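Folding shirts vs. rolling them, moving edition

rositz_mom
Posted 1/2/22
We're moving in May and I want to start packing closets early so I don't lose my mind like last time. My sister Olga swears by rolling everything. I've always folded flat and stacked. Who's right? It's a 2 bedroom place but my husband owns 19 flannel shirts, so please take that into account lol.

govach77
Roll. Always roll. I moved 1270 miles with rolled shirts in plain boxes and wore one to work the next morning.

LMota
Gonna disagree with govach. Rolling is great for tees and pajamas, but anything with a collar comes out looking chewed. I leave dress shirts on the hangers, pull a big trash bag up from the bottom and tie it around the hooks. Straight from one closet to the other!

govach77
Trash bags rip, Leonor. I watched a whole bag of my brother's suits go down a wet driveway.

LMota
Then buy the thick ones??

zullitz_dave
I'm more worried about the small stuff than the shirts (buttons, collar stays, cuff links, all that junk in the top drawer). Last time I tossed it in with the socks and was finding collar stays in my sneakers a year later. Now it gets sorted into trays before anything else gets boxed. Any cheap plastic one will do, mine came from the dollar store. 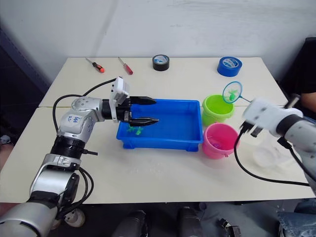
Blue plastic tray on the white table

I put a lid or some plastic wrap over the top and it rides in the car with me.

rositz_mom
Ooh, I like the tray thing. My sewing drawer is a disaster, must be 1000 buttons in there. What about sweaters though? Olga says roll those too and I'm scared of stretching them.

LMota
Fold sweaters! Don't hang them and don't roll them tight. Tissue paper between if they're nice.

govach77
I roll sweaters and they're fine. But mine are also old and ugly so maybe don't go by me.

fonseca_o
Olga here, the sister. I said roll LOOSELY. And he does not need 19 flannels.

rositz_mom
He's reading this over my shoulder and says he needs every one. Folding the sweaters, rolling the tees, going to try the bag thing on the flannels.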